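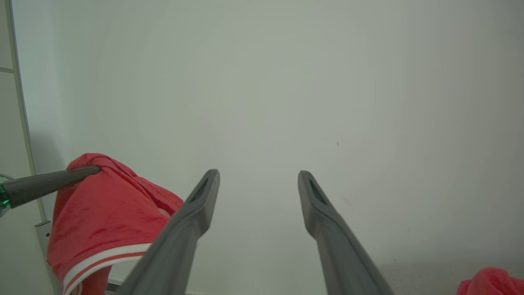
Maruyama Oral History Collection: Institutional Edition

The Maruyama Oral History Collection is a licensed set of recorded interviews on the departure of minority communities from their home countries during the twentieth century. It is supplied to universities, public libraries, museums and secondary schools by Jinetstead, and is used in courses on modern history, migration and the law of citizenship.

The Institutional Edition contains 252 interviews in 16 languages. Each is supplied with a transcript in the original language, an English translation and a short biographical note. Family papers lent by the speakers, among them letters, school reports, property deeds and travel permits, make up a further 2,267 scanned items. These are catalogued separately and linked to the interview in which they are discussed.

The collection was edited by Kenta Matsuda and Socorro Valderrama. Their introductory essay sets out how speakers were approached, how consent was recorded and how conflicting accounts of the same event have been handled. Place names follow the speaker's own usage, with present-day forms given in the index.

What is supplied

Audio files and transcripts
English translations, searchable by name, place and subject
Scanned family papers with catalogue entries
Introductory essay and index of places
Teaching guide for senior secondary classes, in 2 parts

Access

The collection is delivered through the Tronus reading platform. Users may sign in on site or remotely with their institution's credentials. Institutions that prefer to hold the files locally may order the Skovitier archive drive, which carries the same content and is replaced each May when corrections are issued.

Licensing

Licences are annual and cover all enrolled students, staff and registered library members. Short passages may be quoted in theses, lectures and exhibition labels, provided the speaker is credited in the form shown in the catalogue. Broadcast and commercial use require written permission. Some speakers have asked that their names be withheld, and licensees must honour these requests in any published work.

Orders and requests for trial access should be sent to the Jinetstead licensing office by the institution's librarian or head of department. Quotations are prepared according to enrolment.

Page updated 20 December 2025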